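From: Yara Najjar
To: shopfloor list
Date: 11 March 2024
Subject: Re: [shopfloor] Where do the sorters go?

On Monday morning someone at Kramer wrote:

> We're told an arm is coming for the sorting bench before summer. Management
> says no jobs will be lost and everyone will be "freed up for higher-value
> work." There are 16 of us on that bench. Has anybody been freed up yet, and
> if so, what did it feel like?

I've been freed up since December, so I'll have a go.

I sort parts at Hanby, mostly molded plastic, returns and mixed bins. Our arm is called Irkura on the paperwork and "himself" on the floor. It does the easy bins on day shift. We do the bins it hands back, plus a thing called task setup, which is what my higher-value work consists of. I put pieces on a board, I write down what ought to happen to them, and then I stand behind the yellow line with a clipboard. I trained for 19 years to be able to do this.
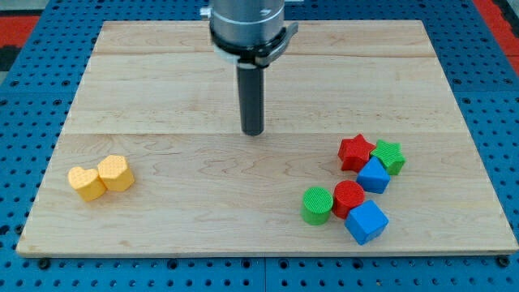 Pay first, as it's what you'll all ask about. Ours stayed the same, but the piece bonus went, and for the quick people that was real money. Get that in writing before the thing is bolted down. Setup sounds like nothing until you do it. Take two yellow hearts off on their own at the left and the stars and the rest bunched up on the right, with a stretch of bare wood between. Any of us would look at that and say the yellow ones have been sorted out already. You have to write that down, in words, and then you find out that two people on the same bench would have written it differently. We had a 40 minute argument over whether "together" means touching. I enjoyed it more than I let on.

What I'd warn you about is the pace. On the old bench you talked. Hands busy, mouth free. Now the easy bins have gone and what comes to us is all the awkward stuff, one after another, and you can't chat through that. By the end of a shift my back is better and my head is worse. Two of ours asked to go to packing, and I don't blame them.

Also the job title. Flitirora, who put the system in, call us "task authors." Our pay slips still say Sorter, Grade 2. If they want an author they can pay for one, and we've put that to them, politely, twice.

So ask for three things: the bonus rolled into the base rate, a limit on hours spent on handbacks (ours is 8 a week on trial, and it's too many), and setup shared across the whole bench so it doesn't land on whoever has the neatest handwriting. That was me.

I can send our wording on the bonus if it's any use. Write to me off list, our supervisor reads this one.

Yara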